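Plerow to Offer Two-Arm Carton Folding Cell on Short-Term Lease

Small packing rooms in the Stindon area will be able to lease a two-arm folding cell beginning in November, according to Merike Jaunzems, who directs customer programs at Plerow. The cell is intended for firms that receive their cartons flat and still fold them by hand.

"Our customers know what a packing line costs, and most of them have decided against one," Ms. Jaunzems said in an interview at the company's Ramow workshop. "They asked us for something they could return at the end of a season."
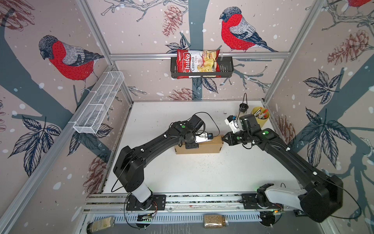
The lease runs for a minimum of 11 weeks and covers delivery, setup and two visits from a Plerow technician. Customers supply their own cartons. Before a contract is signed, the company asks for 20 blanks of each size the customer intends to use, and a written report is returned with the quotation.

Mārtiņš Baranauskienė, the engineer responsible for the product, said that die-cut blanks vary more than buyers expect. Scoring depth, humidity and the way the stock has been stored all affect how a tab behaves at the fold.

"A person corrects for a stiff crease without thinking about it," he said. "With two arms, each correction has to be taught, and both sides must agree on where the board is." 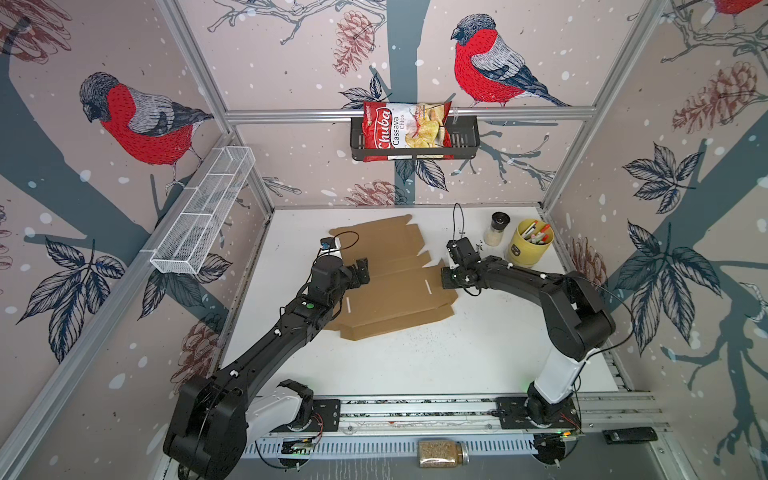 Photo: Plerow

Mr. Baranauskienė declined to give a cycle time for the cell. He said that figures would be issued for each carton after the sample report, and that a single number would mislead customers with unusual blanks. Coated and double-wall board are excluded from the first year of leases.

The company has recorded 133 inquiries to date. One came from Mughal, a tea packer that changes carton sizes several times a season. Ms. Jaunzems said such firms would be charged for teaching each additional size, a point on which she expects some objection.
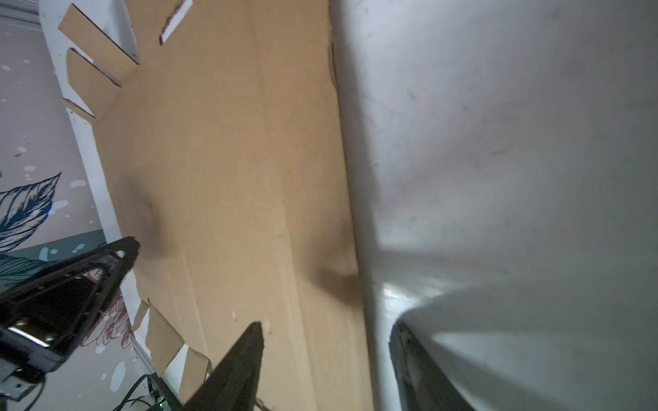 Gripper fingers at a sheet of corrugated cardboard, seen from the arm.

Asked whether the cell would replace packing staff, Ms. Jaunzems said that an operator must remain present to load blanks and remove finished cartons. Training for that operator takes one morning and is included in the lease.

Applications are accepted through the Ramow office. Customers outside the Stindon area may apply, but travel for the technician is billed separately.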